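News from the Kitari bench

It's been a busy October down our end of the building, so when the newsletter people came round asking for a few lines I said yes before working out when I'd write them (it's Monday, ten to six, and I can hear the kettle).

Most of our time is going on examples for Zerora, our learning system. It picks things up by copying, so somebody has to steer the arm through each job, again and again, while everything gets recorded. We wanted 400 good runs of the tabletop set and we've got 128 so far, plus a fair heap that we binned. A run gets binned if the driver dithers, and I'm afraid I dither a lot!

The things on the table change all the time, and so do their places. Crisps are the ones I dread, as a bag never sits the same way twice. A chocolate bar is easy to grip but a pain to line up if it's lying at a slant. Then there are the soft blocks, which I'd happily do all day – you bring the fingers down, close them gently and off you go.
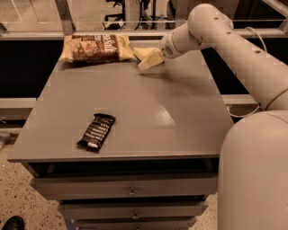

What we need from you

More drivers, please! We have six regulars and we've all fallen into the same habits, coming at everything from the same side, and Zerora is copying that too. New hands would help no end. A session is 75 minutes with a break in the middle, and you don't need to have driven an arm before.

If you fancy it, put your initials on the sheet by the Sikder store cupboard. Mornings are best, as the Zidis team have the floor after lunch.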